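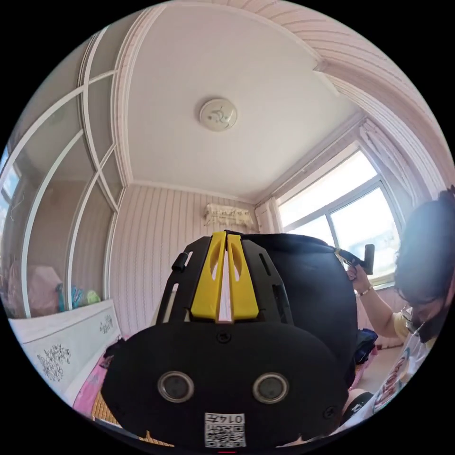 7 min read

Arm slowly wanders off while I'm steering it from the headset. Where do I start?

Asked August 2018 in Hobby cells and small automation
3 answers

Hello all, and thank you in advance to whoever has the patience for this, I know my posts run long.

We have a small pick-and-place cell at home in Prudstead, a secondhand Szalai bench arm with a two-finger gripper, bolted to a heavy table. The arm runs from a Cisico controller box and the whole lot is steered through Plustau on an old desktop. For teaching new moves we use a headset and a hand controller. You hold the controller, you squeeze, you move your hand, the arm follows your hand. It's a lovely way to teach it, much nicer than poking at arrow keys, and I'd hate to give it up.

The headset is the kind with the two round cameras on the front, the silver rings around them. Ours is number 014 going by the little sticker under the cameras (there's a QR code on it as well, which I've never managed to scan to anything useful). There are two yellow clips on the top strap and a big padded piece that goes over the back of the head. We set it up in the bedroom, where the light is good and there is room to swing your elbows.

Now the trouble. For the first few minutes everything is fine. Then the gripper begins to sit a little to the left of where my hand is, and a bit low. I let go, squeeze again, and it's better for a moment, and then off it goes again. By the end of a session I'm holding my hand well to the right of the tray just to get the fingers over it. When I play back a taught move, the arm does exactly what it did while I was teaching it, so I don't think the arm itself is slipping. I could be wrong about that.

What I've tried so far: new batteries in the controller, restarting Plustau, restarting everything, tightening the table bolts, and wiping the cameras with my shirt (I know, I know). I also turned the smoothing in Plustau up to 730, where it used to be 283, on the theory that it was shaky hands. All that did was make the arm feel like it was wading through syrup, and it still wandered.

Is this a calibration thing? Is the headset on its way out? I'd rather not buy another one if there's a setting I've missed. I can post the log if somebody tells me which part of it matters, the whole thing is enormous.

Comments on this question

Does it wander when you put the controller down on the table and leave it alone? (benchrat)

Good question, I just tried it. Yes! It creeps even with the controller lying still, as long as I'm the one wearing the headset and looking around. If I set the headset down too, it stops. (asker)

Then it's the headset losing its place and I'd leave the arm alone for now. (benchrat)

Answer from Florante Fajardo (accepted)

What you said in that comment is worth more than the log, so keep the log to yourself for now and let's go through it slowly. I look after three cells at work and taught the arms on all of them with a headset and hand controller, and I have met your creeping gripper many times. It used to drive me up the wall.

The headset works out where it is by looking at the room through those two front cameras. The controller's position is worked out from the headset's, and the arm's target is worked out from the controller's. So if the headset believes it has shifted a little to one side, everything behind it in the line shifts too, and the arm very obediently goes along. Your playback is good because the arm has been doing what it was told all along.

Start with the room. Bedrooms are pleasant to work in, but look at what the cameras have to hold on to. A strong window is the worst of it. When daylight comes straight in, the glass turns into one big white patch and the cameras get nothing from it, and then a cloud goes over and suddenly there's a tree and a rooftop that weren't there before. Striped wallpaper is the second thing. It looks like plenty of detail to you and me, but every stripe resembles the stripe beside it and the tracking can hop over by one and be perfectly content. A sideways creep, like yours, makes me think of stripes straight away. Sheer curtains that stir when the air conditioner is running don't help either.

You don't have to redecorate. Draw the curtain over the window, or hang a plain sheet if the curtain is too thin, and put the ceiling light on so it stays bright enough. Then tape up some things on the wall you face while teaching. Pages torn from a magazine are very good, all different, stuck up at uneven heights. I know it looks daft. I have a wall of old calendar pages at work and visitors always ask.

After that, clean the cameras properly. A shirt pushes skin oil around. Use a clean microfiber cloth and breathe on the lens, wipe from the middle out, and do it with the headset switched off. While you're there, look at the small screws in the front panel. You want them snug and no more. On one of ours the panel had worked a hair loose and the cameras could flex when the strap was pulled tight, and I spent two evenings blaming the software for that. If the screws won't hold, stop and get it looked at, don't go turning harder.

Next, the strap. If the headset slides on your face when you look down at the tray, you'll keep nudging it back up with your hand, and sooner or later your fingers go across a camera. Set the padded part low on the back of your head first, then take up the top strap, then the sides. Somebody else can hold the controller for you while you get it comfortable. If you share the headset, do this again every time it changes heads.

Then calibrate again, in this order:

Stop the arm and leave it stopped at the Cisico box, with the button in, so it can't follow you while you're fiddling.
Clear the saved room map on the headset.
Stand where you'll really be standing when you teach and turn all the way around, slowly, looking at the walls and also down at the floor and up at the corners.
Open Plustau and delete the old hand-to-arm offset. Don't just overwrite it, ours kept a bit of the old one until we deleted it first.
Touch the controller to your reference corner on the table and save the new offset.
Release the arm, set the speed to the lowest it will go, and try a few short moves well above the tray.

Please put the smoothing back to 283 before you try any of this. Smoothing hides shake. It can't fix a wrong position, and at 730 the arm is still moving after your hand has stopped, and I don't like that with anyone's fingers nearby. I'd have told you that one first if I had any sense of how to lay out an answer.

Once it's behaving, do the still test once a week or so. Controller on the table, headset on your head, look around the room for a minute and watch the position readout. If the numbers stay put, carry on teaching. If they walk, do the cameras and the room map again before you touch anything else. I write the result in a notebook with the headset number next to it, as we've several and they all look alike on the shelf.

Comments on this answer

The wallpaper!! I would never in my life have thought of the wallpaper. I've covered the window and stuck up pages from a seed catalog and it's already so much better. Doing the proper calibration tonight. (asker)

Seed catalog is perfect. Let me know how the still test goes. (Florante Fajardo)

Still test done, numbers sat there like a rock. The left-hand creep is gone. There's a tiny bit of low left over, maybe the width of a pencil lead, but I can live with that while I get through the trays. (asker)

For the low part, check you're touching the reference corner with the same spot on the controller every time. I put a dot of paint on mine. (Florante Fajardo)

Answer from wrenchandtea

Agree with most of the above, but I'd also look at the arm end once the headset is sorted. A leftover error in height can be the gripper sagging a touch when it's stretched out. On my Szalai the wrist bolts wanted a quarter turn after a long summer of use. It's an easy check: power off, arm supported, take hold of the wrist and see if it rocks. If it rocks, snug the bolts up evenly, going across and not around in a circle.

I'd also note down how many cycles the arm has done. Mine gets fresh grease on the wrist every 3000 cycles, and I'll admit I picked that number myself, it isn't out of any manual. The old grease comes out gray and gritty if I leave it longer. Wipe off what squeezes out or it'll end up on your parts, and then the fingers slip and you'll be back here asking about a whole different thing.

One more: keep the cable from the Cisico box away from the headset charger. I can't say it ever caused a wander for me but it did cause a stop in the middle of a move and it took me till September to find it, that was last year.

Answer from dov_k

had same thing. turned it off for the night and in the morning it was ok. maybe try that

Comments on this answer

Tried that one already I'm afraid, but thank you all the same! (asker)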